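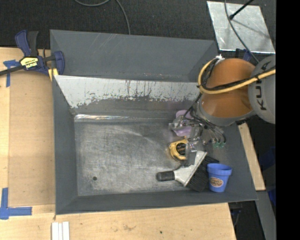
**Bin cleaner / re-liner, casual, Skamholm parts room**

We have advertised this job twice and both times we got people who wanted to talk about workflow. Please read to the end before you write to us.

The work is grey metal bins. They have sloping walls so that small parts slide to the middle, or so the catalogue said when we bought them. After a while the slopes scuff, the floors go cloudy with smudges and fine scratches, and parts catch where they used to slide. Somebody has to clean them, look at them properly and decide which ones need a new liner. I don't believe half of them do. The supplier, Stivetti, believes all of them do, and charges accordingly.

What you'd be doing:

- wiping out bins and checking the floors and slopes under a decent light
- writing up the wear on each one (plain words, no scores out of ten)
- feeling along the creases for burrs, gloves on
- fitting liners where one is really needed
- putting the timber boards back flush against the bin walls when you're done, which the last person never did

We have 300 bins on the books. I'd be surprised if they all still exist, and finding out is part of the job.

Pay is $25 an hour, paid fortnightly. Shifts are mornings only, for 2 months, with no promise of anything after that. If I say there might be an extension, don't plan your rent on it.

You need steady hands, a fair eye and enough English to write a legible note. A trade ticket is fine but won't get you more money. Experience with coatings would be useful, mostly so you can tell me whether the Bellini spray is any good. The tin claims it restores 95 per cent of the original finish. I have used it and I have my doubts about the arithmetic.

You do not need to be passionate. Please don't send a video.

The bins are awkward to lift alone and we don't want you to try. Danylo Prokopenko runs the floor and will pair you with someone. He'll also show you where the gloves and cloths are kept. Bring your own boots.

To apply, write half a page on something you've cleaned or repaired that other people wanted to throw out, and what it looked like afterwards. Leave it with Ulises Zúñiga at the Enotov counter by Aug 27, 2020. Résumés are optional. He'll ring either way, though he may take his time.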